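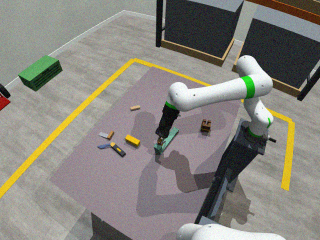 La celda simulada con el brazo sobre la mesa y la pinza cerrada en torno a una pieza marrón. Escena generada por ordenador.

Simular primero, atornillar después

En los talleres compartidos hay una resistencia persistente a simular. Se entiende: quien paga una cuota mensual por usar fresadora y banco de trabajo quiere virutas, y pasar tres semanas delante de una pantalla moviendo un brazo que pesa cero kilos parece una forma cara de no construir nada. Sostengo lo contrario, y lo sostengo después de haber montado media celda en Vokthorpe sin modelo previo y de haberla desmontado entera en enero.

El error fue trivial. La base del brazo quedó a 700 mm del borde opuesto de la mesa, medida tomada con cinta métrica y buena fe, y el alcance útil con la pinza en vertical no llegaba a la última franja del tablero. El catálogo da el alcance con la muñeca estirada, y una pinza que tiene que bajar perpendicular a la mesa pierde buena parte de él. Cualquier cinemática inversa lo habría mostrado en un minuto. Nosotros lo descubrimos con los anclajes puestos y ocho taladros hechos en una chapa que no era nuestra.

La segunda vez empezamos por la simulación. Xuân Từ modeló la celda con una terquedad que entonces me pareció excesiva: suelo de hormigón, cinta amarilla delimitando la zona, contenedores al fondo, una caja verde en el suelo. Le dije que el planificador no necesitaba nada de eso. Tenía razón en parte. La cinta no colisiona con nada, pero obliga a decidir por dónde pasa una persona, y esa decisión en un taller compartido se suele tomar cuando alguien ya ha recibido un golpe en el codo.

Sobre la mesa la discusión fue otra. Mi propuesta era trabajar con cubos iguales, como en todos los tutoriales. Nga Cao insistió en mezclar bloques alargados con herramientas de mano, colocados sin orden y en ángulos incómodos. Un bloque rectangular tolera un error de orientación de varios grados; un mango fino junto a otra pieza, no. Dos objetos que se tocan por un extremo son, para un segmentador mediocre, un solo objeto con forma de V, y el punto de agarre calculado cae en el vacío entre ambos. El nuestro era mediocre. Preferí saberlo antes de comprar la segunda cámara.

De 300 intentos de agarre en simulación fallaron 51. La cifra no predice nada sobre el brazo físico y no conviene presentarla como si lo hiciera. Su utilidad está en el reparto: la mayoría de los fallos se concentró en objetos planos y en agarres hechos cerca de un extremo, donde la pieza gira entre los dedos. Con esa información cambiamos la altura de aproximación y el orden de recogida – las piezas altas primero – sin tocar una sola línea del control de bajo nivel.

La objeción seria es el contacto. Ningún motor de física que yo haya usado reproduce bien el rozamiento de un dedo de goma gastado contra madera barnizada. Tampoco el juego de un pedestal hecho en casa, ni el cable que tira de la muñeca a partir de cierto giro. Quien ajuste la fuerza de cierre en el simulador y la copie al robot romperá algo o lo dejará caer. Para eso hay que ir a la mesa, con el paro de emergencia a mano y a velocidad reducida.

Pero la geometría sí se transfiere. Alcance, colisiones, sombras sobre el plano de trabajo, altura del codo respecto a la estantería: todo eso se resuelve mejor donde mover una base cuesta un parámetro. La sombra del propio brazo, por ejemplo, nos obligó a replantear el umbral de la cámara cenital, y no figuraba en ninguna de nuestras listas.

Queda el coste. Modelar la celda nos llevó más horas que montarla, y en un taller pequeño esas horas salen de las noches. Aun así, yo exigiría un modelo mínimo, con medidas reales y volúmenes de colisión, antes de autorizar un solo taladro en material común. En Vokthorpe lo he propuesto como norma para los brazos articulados. De momento la chapa con los ocho agujeros sigue apoyada junto a la sierra de cinta, y la nueva base se fija con mordazas hasta que acabemos las pruebas a velocidad reducida.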